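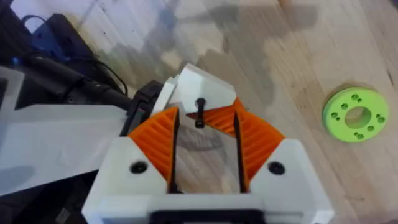
Notes on the Care of a Light Timber Table
08/10/2018
Filed under: Household, Furniture

It is the practice of this household to review the condition of its principal furniture once a year, and the work table has now come up for its turn. The table was purchased second-hand from a dealer in Draltdale for $165, at a time when a comparable new piece from the Hevar range was listed at $1,899. The difference in price was considered to justify a certain amount of labour, and that labour is the subject of the present entry.

The top is wood, pale in colour, with a light-honey grain. The dealer could not name the species and the author has not attempted to do so. A darker stain was proposed at the time of purchase by my brother-in-law, Wahyudi Rahman, who holds firm views on the matter. The proposal was declined. A pale surface is easier to work at in winter, when the room receives very little daylight, and small parts such as screws and washers are readily found on it.

Cleaning

Routine cleaning is carried out with a cotton cloth, dampened and thoroughly wrung out, followed immediately by a dry one. Both cloths are drawn along the grain. Spray cleaners are not used. An earlier table was treated with a lemon-scented product for several years and developed a grey, tacky film which had to be removed with mineral spirits over the course of a weekend, with the windows open, in March.

Adhesive residue is the most frequent complaint at this address. A plastic card held at a low angle will lift most of it. Metal scrapers are kept in a separate drawer and are not to be brought to the table under any circumstances – a rule introduced after an incident with a putty knife, the evidence of which remains near the back left corner.

Sanding and Oiling

The surface was last refinished in the garage. Mesfin Kumsa, our neighbour on Vanier Street, kindly lent his sander and advised against proceeding directly to the finest paper. The final pass was made by hand at 300 grit. Dust was removed by vacuum and then by cloth, and the top was left overnight before any oil was applied.

Two thin coats of a clear hardwax oil were used. The first was wiped back after fifteen minutes. The second was left rather longer, owing to a telephone call, and required vigorous buffing as a result. The colour deepened slightly on application. Readers who wish to preserve the palest possible tone should test the underside first.

Use

Hot vessels are placed on a cork mat. Cutting is done on a board. Glue, paint and solvents require a sheet of kraft paper, a roll of which is stored on the shelf beside the door. Printed and moulded plastic items may be set directly on the wood, provided that any sharp edges have been filed.

The chairs, which came from Rondonuwu and do not match, will be addressed in a separate entry once the replacement glides have arrived.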